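Skurness talk, speaker notes
Apr 24, 2026

Hello everyone, thanks for staying on after lunch! I'm going to talk about our returns bench at Jerer, and what happened to the jobs on it once the arm went in. (Wait for the lights, then click.)

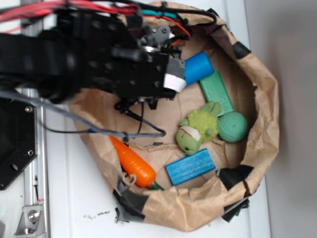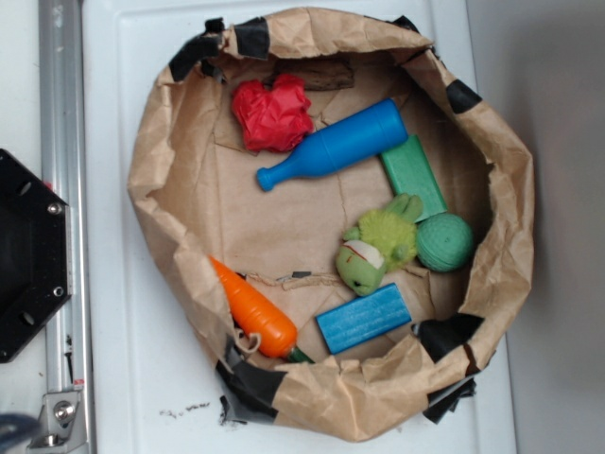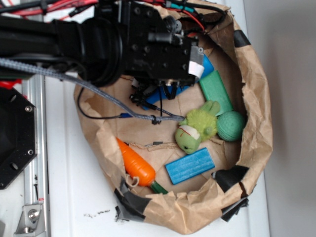
Slides 2 to 4: paper bag, mixed toys, the carrot in all three.

Leave these up while I talk. Mixed bags are what we used to hate most, all shapes jumbled together, soft things next to hard blocks. On a busy day in January we had more than 300 bags through, and every one was a person bending over and reaching in. My wrists still remember it.

So what changed? The reaching went, mostly. What came in was watching, which is tiring in a different way, and I didn't expect that. We swap over every 100 bags now, that was the team's idea and Citolell (who fitted the arm) wrote it into the routine for us.

Ask the room: who here has been moved from doing a job to minding one? Give them a minute.

Pay. Somebody will ask, so say it early. Same grade for the first few months, then we argued for a step up, because clearing a stuck pick takes know-how. We got it!

Things I'd do differently: train the late shift first, they're on their own more. And put the stop button where a short person can reach it (me).

Next slide is the rota. Skip it if we're running over.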